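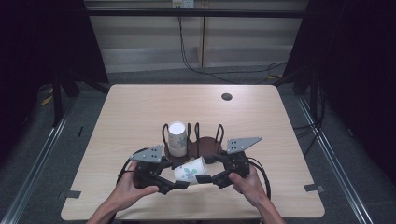 I went to the opening night of the Grillska comedy festival so you don't have to, although the people running it would very much like you to, judging by the three emails I've had from them this morning.

For anyone outside Vivley: Grillska is the old dance hall at the bottom end of the main street, the one with the green tiles and the terrible parking. It was a carpet showroom when I moved here. Then it was empty, then it was going to be apartments, and now it's a "home for live laughter", which is a phrase printed on the tickets and on the banner over the door. I don't know who it's for. I've never in my life left the house looking for live laughter. I've left the house looking for a comedian.

The festival runs for most of October and the opening gala was the one they'd been pushing since winter. Six acts and a host, doors at seven, "over by ten". I paid full price for my ticket, as I always do, and I'll say that up front because a couple of the write-ups I've seen were by people who got in free and were given a drink, and I think it shows.

First, the room. I'd been hearing for months that the room was going to be special. The new owners spent a fortune on the ceiling, which I'm told is original, and it's a handsome ceiling. The trouble is that a high ceiling is about the worst thing you can do to stand-up. Laughs go up there and don't come back. You could see the first couple of acts feeling it. They'd get a decent response, a proper one, and from the stage it must have sounded like a few people clearing their throats. Every good comedy room I've been in has been low, dark and slightly too full. The back bar at the Dukton has a pillar right in front of the microphone and carpet that grabs your shoes, and I've seen people laugh until they had to go outside.

Grillska holds 400 and they're calling the gala a sell-out. Maybe it was. All I can tell you is that I had an empty seat on either side and put my coat on one of them for the whole night. It's possible that two separate people bought tickets and were both held up. It's also possible that "sold out" now means what "limited edition" means on a chocolate bar.

Now the acts. I'm not going to name them, partly because this isn't really a review and partly because they mostly did their jobs. The opener was good. She had a long story about trying to cancel a gym membership on behalf of her dead uncle, and she had the nerve to let it be slow. The second bloke did twenty minutes on airline food, a subject I had assumed was closed. The third was musical. I don't get along with musical comedy and I won't pretend I gave it a fair go, but the table in front of me loved it and one of them was crying by the end, so put that on the other side of the ledger.

Then there was an interval that was meant to be fifteen minutes and was closer to forty. One bar open out of the two. I queued for most of it behind a man who wanted to taste the cider before he committed. A pot of beer and a bag of chips came to $19. I checked the receipt when I got back to my seat, and there was a "venue contribution" on it. Contribution to what? I had already bought a ticket to the venue, and the ticket had a booking fee on it, and the booking fee had its own little processing charge sitting underneath. At some point I'd like to pay for a thing and have that be the price of the thing.

The second half was better. It usually is, the crowd has had a drink and the weaker spots have been got out of the way. The fifth act, who I'd never heard of and who was listed on the website under the wrong photo, was the best I've seen in this town for years. Dry as a biscuit, hardly moved, never once asked us how we were doing tonight. He did a bit about his father's attempts to sell a boat that I've tried to retell twice at work and wrecked both times. If he'd done an hour I would have been quite happy to see nobody else.

Instead we got the headliner, who is off the telly and did the material that was on the telly. I recognised whole paragraphs. I know that's how it works, people want to hear the hits, but comedy isn't a song, and the second time I hear where the boat ends up I already know where the boat ends up. (Different boat. There was a lot of boat material. Somebody at the festival should be checking for this.)

We got out at ten to eleven, and the last bus up the hill goes at twenty to. That one's on me for believing a poster.

What bothers me most is the talk around it, though. The festival program has a foreword saying that Vivley has been "crying out" for a comedy scene. We've had one. There was a monthly night above the Stoyanova bakery for years, five dollars in, run on a borrowed speaker and the goodwill of whoever had a key. Half of it was awful. There was a fellow who did impressions of different kinds of kettle. But new acts could get up there and be awful in front of thirty people and come back next month a bit less so, and a few of them ended up being worth a bus trip. That night finished up last year when the rent went up, and I didn't hear a peep about the town crying out for anything.

I put this to someone on the Grillska information desk, politely, I thought. I asked whether there'd be an open mic or anything for new people once the festival's finished. I was told they were "exploring a grassroots strand". I asked when. I was handed a brochure. The brochure has a page on corporate hire and a page on weddings, and if there's a grassroots strand in there it's been printed very small.

I should be fair, because my sister reads this and she'll tell me off. The seats are comfortable. The sound was clear even if the laughs weren't. The toilets are the best in any venue I've been to in this state, and there are enough of them, which for an old building is no small thing. The people on the door were friendly and found a chair for a woman on crutches without any fuss. And they did get six professional comedians to come to Vivley on the one night, when normally we're lucky if one of them drives through on the way to somewhere else.

I'll go again, too. There's a late show next week with the boat-selling father man on the bill, in the smaller room downstairs, which has a low ceiling and which hardly gets a mention in the program. Tickets are cheaper. I'll bring my own chips.

A couple of people have asked whether the festival pass is worth it. I did the sums on the back of the brochure. You'd need to see almost everything on it to come out ahead, and that includes the improvised musical and the one described as "an immersive evening of clowning". I'd buy singles. If you do go for the pass, read the bit about exchanges first: you can swap a show once, for a fee, up to 2 days before, and after that you're going to the clowning.

Comments are open. If you were at the gala and you were sitting in a row with no gaps in it, I'd be interested to hear where that was.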